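Teltar is a command-line tool that reads cut lists and lays the parts out on boards. Input is plain CSV, output is CSV or SVG. It has no network access and keeps no state between runs.

## Install

Unpack the release archive and put `teltar` somewhere on your path. The SVG writer is optional and is built only if you pass `--with-svg` to the configure script.

## Input

One part per row. Column order is fixed:

- `part` — label, up to 16 characters, no commas
- `length`, `width`, `thickness` — millimeters, integers only
- `grain` — `l` (along length), `w` (along width) or `n` (free)

Rows with an empty `grain` field are read as `n`. This changed from earlier releases, where an empty field stopped the run with error 9.

Grain matters most on pale boards with a wavy figure, where a rotated part is easy to spot next to its neighbors. Mark visible faces `l` or `w` and leave hidden parts free. 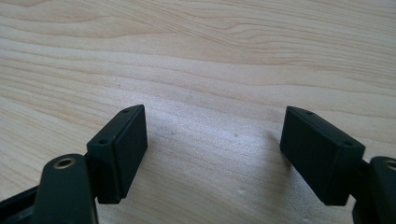
Board stock goes in a second file with the same dimension columns and a `qty` column. The solver takes the shortest usable board first. To change this, set `order = longest` in `teltar.conf`.

## Kerf and trim

`kerf` is added between parts and never at the board edge. `trim` is removed from all four edges before layout starts. Both default to zero, so set them before trusting any output.

 kerf = 3
 trim = 7

## Limits

A single run accepts up to 500 parts. Larger lists should be split by thickness, which the solver does internally in any case. Parts with different thickness values are never placed on the same board.

Figure matching across adjoining parts is not supported. The `grain` column controls direction only; picking boards that look right side by side is still done by eye.
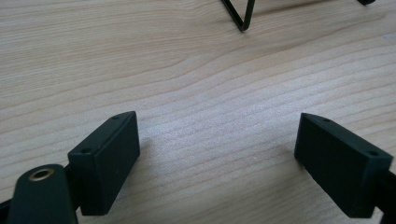
## Known problems

- SVG labels overlap on parts narrower than the text.
- `--dry-run` ignores `order`.
- Files saved with a byte order mark fail on the first row. Resave without it.

## Credits

Solver by Devendra Shukla. CSV reader by Rosalie Koller, adapted from her Urard scripts. Marisol Salazar maintains the test lists.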